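Kenis slip-on dusting sleeve, light blue
Reviewed Jul 19, 2022

I have gone through more dusting cloths than I care to admit, so when my neighbor Elmarie kept going on and on about her Kenis I finally gave in and bought a set of 2. It's blue with a white border, soft and a bit fuzzy, and there's a little white tag on it that I keep meaning to snip off.
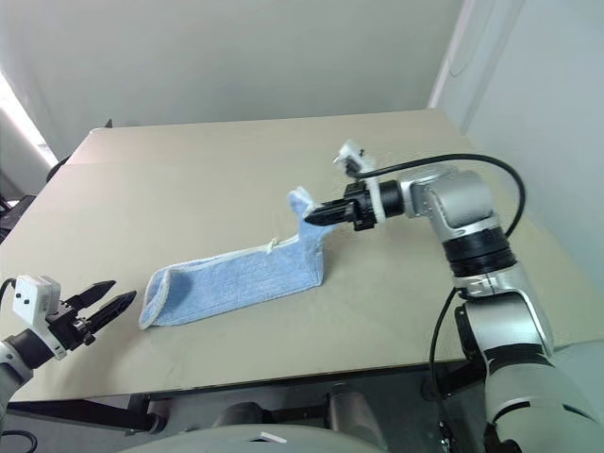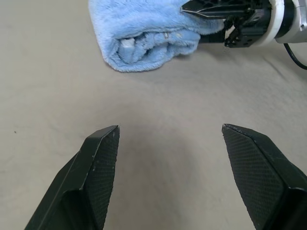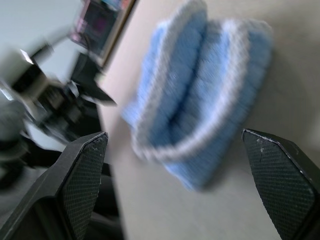
Photos: Hipólito Garrido

It goes on like a sock, and the opening is nice and roomy (I have big hands!). I did the whole upstairs with it, blinds and all, and only had to shake it out the one time. Washing is easy too, 40 minutes on cool and then over the back of a chair. My one grumble is that it picks up every last bit of lint if you put it in with the towels, so please do wash it by itself. I'd happily buy another pair before October.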